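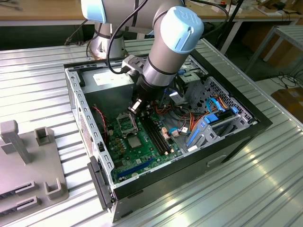 Figure 4. Case on its side, socket open, lever up.

Section 4: Memory and Processor

By now the case should be on its side on the bench with the cover off and set somewhere you won't step on it. If the cover is still on, go back to Section 3, where it is discussed at greater length than any cover deserves.

This section covers the two jobs people worry about most when refurbishing a Clalby desktop: fitting the memory and fitting the processor. The first takes more force than you expect. The second takes none at all, and most of the damaged boards that come back to the Furnival bench were damaged by someone who had these the wrong way round.

Before you start

You will need:
A Phillips screwdriver, medium
The Rundine parts tray, or a muffin tin
A grounding strap
Thermal paste
Isopropyl alcohol and a lint-free cloth
The processor and memory listed on your Corau build sheet

CAUTION: Unplug the power cord from the wall. Switching the computer off at the front does not count. Hold the power button in for a few seconds after unplugging to drain what is left.

CAUTION: Do not open the power supply. It is the gray box in the corner with the label on top. There is nothing in it you need, and it can hold a charge long after everything else has given up.

NOTE: If your bench has a metal top, keep loose boards off it. A board screwed into its case is fine. A bare one belongs on its antistatic bag or on cardboard.

4.1 Getting your bearings

Turn the case until you can reach both the processor socket and the memory slots without leaning on anything. The socket is the square one with the metal retention frame and a lever. The memory slots are the long, black, narrow ones with a white latch at each end. The long blue slot is for an expansion card. Memory will not fit in it, although people have put in some effort.

Move any loose cables out of the way before going further. Tuck them toward the wall of the chassis and leave their connectors plugged in unless your build sheet says otherwise. A cable you unplug to be helpful is a cable you will be looking for in Section 7.

4.2 Fitting the processor

1. Clip the grounding strap to bare metal on the chassis. Painted metal feels just as convincing and does nothing.

2. Raise the lever fully and open the retention frame. Both should stay up on their own.

3. Look into the socket under a good light. You are checking for lint, hair, old paste and bent contacts. Do not touch the contacts, blow on them, or point at them with anything sharp.

4. Pick up the processor by its edges. Find the small triangle printed on one corner and match it to the marked corner of the socket.

5. Lower the processor straight down and let go. It should settle flat under its own weight. If it rocks, lift it out and check the corners again.

6. Close the retention frame, then bring the lever down and hook it under its catch. Some resistance from the lever is normal, and so is a faint creak. A crunch is not.

CAUTION: Never press on the processor to seat it. If you find yourself pressing, stop, go and make coffee, and start again from step 4.

NOTE: If the build is going to wait, leave the processor out, put the socket cover back on, and write the date on a piece of tape. An open socket left from Saturday to whenever will collect something, and that something will be hard to remove.

4.3 Fitting the memory

1. Check the build sheet for the number of modules. With a single module, use the slot nearest the processor unless the sheet names the other one.

2. Push the white latches outward at both ends of the slot. They are plastic and they are old, so use a fingertip.

3. Hold the module by its short edges, and compare the notch in its contacts with the ridge in the slot. They line up one way only. If they do not line up either way, you have the wrong kind of memory, and no technique will help.

4. Set the module in the slot, upright and level.

5. Press down with a thumb at each end until both latches swing in and click. This takes a surprising amount of push. The board may flex slightly, and so may your confidence.

6. Run a finger over both latches. Each should sit snugly in its notch. One latch in and one latch out means the module is half seated, and the computer will let you know with beeps.

7. Repeat for the second module, if there is one.

4.4 Paste and cooler

1. Wipe the top of the processor with a little alcohol on the cloth. Clean the underside of the cooler the same way, and keep going until the cloth stops turning gray.

2. Put one pea-sized dot of paste in the middle of the processor. Opinions vary on crosses, spirals and smiley faces. The pea works.

3. Lower the cooler straight down onto the processor. Do not slide it into place.

4. Start all of the cooler screws by hand, then tighten them a little at a time, working diagonally.

5. Plug the fan lead into the header marked CPU FAN. The computer will refuse to start without it, which is one of its more sensible decisions.

4.5 Check before closing

Go through these with the cover still off:
Lever down and hooked
All memory latches in
Fan lead connected and clear of the blades
No screws left in the case (tip it gently and listen)
Parts tray empty, or its contents explained on the build sheet

Plug in, switch on, and watch for the fan to turn. If nothing happens, unplug again before you reach inside. The commonest fault at this point is a memory module that was almost pushed in, so take them out and repeat 4.3. The second commonest is the wall outlet.

If the computer shows error code 115, reseat the processor and look at the contacts again. For code 294, try one memory module at a time, in the same slot, until the bad one gives itself away. Any other code is listed on page 11.

Leave the cover off for now. Section 5 deals with the drive, and you would only have to take it off again.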